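Ticket: Comforter set will not go back into its storage bag
Product: Skadach large clear bag, ordered through Dirnamar
Opened by: Modupe Usman
Status: Waiting on customer service

May 31, 2025
The comforter and cushions were stored over the winter in one bag. I took everything out to air and now I can't get it all back in. The zipper stops 30 cm from the end and the seam beside it has started to pull.

Tried so far:
Folded the comforter in thirds, cushions on top. Zipper stopped at the same place.
Rolled the comforter with the cushions inside. Too tall, and the roll opened as soon as I let go.
Left the round plush out. Closed, but with strain on the corner.

Reply from Chukwu, support desk
Please check the size printed on the label. The 56 liter bag is too small for a quilted comforter plus cushions. Do not force the zipper. Fold the comforter loosely, set the cushions in the middle and lift it as one bundle.

Update from customer
Label says 56. The order was for the larger one, Flokomico order 900. I would like an exchange, and I need it by September when the room is used again.
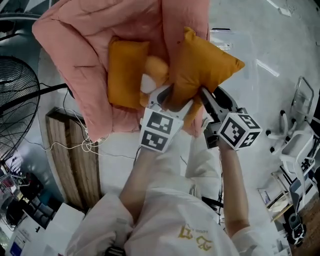
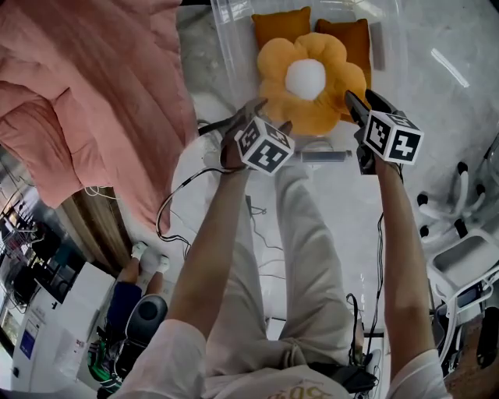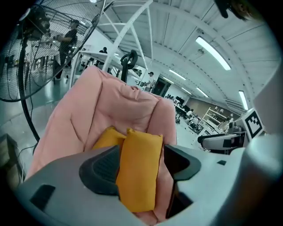 Pink comforter and yellow or orange cushions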